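Section 8. Comparing grippers in the counter-top sim

Read 7 first if the arm isn't loading at all. This part assumes Cernance starts clean and you can jog the joints.

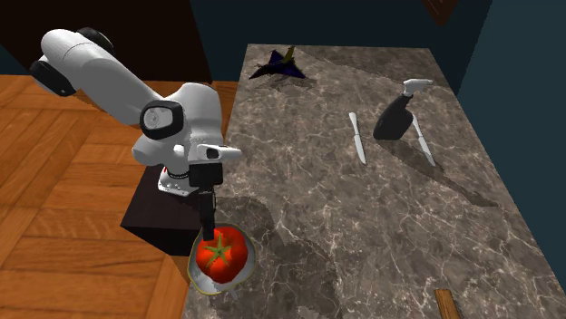

Tanveer Niazi asks that everyone do the soft-object test before the rigid ones, as the rigid ones will pass with nearly any settings and you learn nothing about the fingers. Fair enough. Order below changed to match.

What you're comparing: the Jirari gripper profile against the Clurnus one. Same arm, same counter, same object list. Only the profile and its controller file change.

8.1 Before you start

1. Close any other Cernance session. Two sessions share one log folder and the second one overwrites.
2. Load the counter layout. Tomato in the bowl, plus knives, spray bottle and model jet.
3. Check that the arm base is on its pedestal, off the counter. If the base shows up at the world origin, reload the layout - don't drag it.
4. Set random seed to 64. Leave it there for both grippers.
5. Physics step stays at default. Yes, even if it looks jerky.

Note: lighting and shadows have no effect on contact. Turn them down if your machine is slow.

8.2 Soft-object test (tomato)

1. Load the Jirari profile.
2. Jog to the pre-grasp pose, fingers pointing straight down over the bowl.
3. Open fingers fully. Do this by command, not the slider. The slider stops short.
4. Lower in small steps. Watch the contact readout the whole way.
5. First contact: stop. Write down height and which finger.
6. If the tip lands on top of the tomato and not beside it, that's a miss. Log as TOP CONTACT, go back up, shift sideways, try again. Do not close the fingers from there.
7. Good approach only: close at force limit 30, wait for the readout to settle, lift.
8. Reset the layout. Repeat until you have 8 logged attempts.
9. Swap to Clurnus, same again.

CAUTION: the bowl is a fixed body in older layouts. Pushing down hard on the tomato gives huge force spikes and the solver may throw the object clear accross the room. If that happens the attempt is void, don't log it as a drop.

CAUTION: reset between attempts. Every time. A tomato that has rolled a bit against the rim is a different test.

8.3 Rigid objects

Knives next, then the spray bottle, then the jet.

1. Knives: approach across the handle. They're thin, so finger height matters a lot more than force.
2. If one knife is lying near the bottle, do the other one first.
3. Spray bottle: grip the body, never the trigger head. Trigger mesh is rough and the contacts flicker.
4. Jet: far end of the counter. Check reach before you lower. Wings catch on the fingers with the Clurnus profile, known issue, Ffion Skyrme has the ticket.

8.4 Swapping controllers

Atallah is the default controller for both profiles. To try position-only control, unload Atallah, load the other file, then restart the session. Restart, not reset. Reset keeps the old gains.

Error 405 on load - profile and controller don't match. Usually you swaped one and forgot the other.

8.5 Saving results

- One log per gripper per object
- Put the profile name first in the filename
- Save before closing the viewer, it doesn't ask
- TOP CONTACT attempts stay in the log, voids come out

Layout problems to Esmaeil Bahrami. Anything about force readings, Xiaoqing Fang, and attach the raw log.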